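4.2 Simulated Tabletop Tasks

The Pledeo kit is sold with a simulation package so that buyers can try out a policy before they run it on hardware. We reviewed version 2 of the package, released in May, alongside the physical kit described in Section 3. The package loads in the Yeon simulator and needs no changes to the robot model. Installation took one person 40 minutes, most of it spent on downloading assets.

The package includes several tabletop layouts. We used the sorting layout for all of the tests in this section because it is the one the vendor recommends for two-handed work. The left hand is assigned to the tray and the right hand to the plate, and either hand may reach the yellow container in the middle. Object positions on the table are drawn at random at each reset, within limits set in a text file. Figure 4 gives two views of this layout.

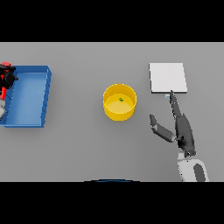
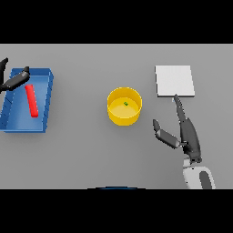
Figure 4. The sorting layout, with the blue tray at the left, the yellow container near the center and the white plate at the upper right. In both views a small green object rests in the container and the right hand is open next to the plate.

We collected 200 demonstrations by teleoperation, using the Fudo gloves that ship with the kit. All of them were recorded by two operators, neither of whom had used the gloves before. A demonstration was kept only if every object reached its target without a manual reset – 64 were thrown out under this rule and recorded again. The most common fault was a dropped object during the reach across the table. Small objects were dropped more often than large ones, and the default friction values seem to be part of the problem. Raising fingertip friction in the settings file reduced the drops, but it also made it harder to let go of an object cleanly over the plate.

We then trained the baseline policy provided by the vendor, with its default settings, and ran it on new layouts. It finished the full task in 69 percent of trials. Most failures came early, before the first grasp was closed. The Bolley controller, which we tested as an alternative, moved more smoothly but was slower to recover after a missed grasp.

Two limits of the package should be noted. Contact forces are reported for the palm and not for the single fingers, so grasp quality has to be judged from object motion. The overhead view is also fixed in the standard license. Users who need a second viewpoint must buy the extended license or write their own camera module, as Joana Paiva did for the tests in Section 5.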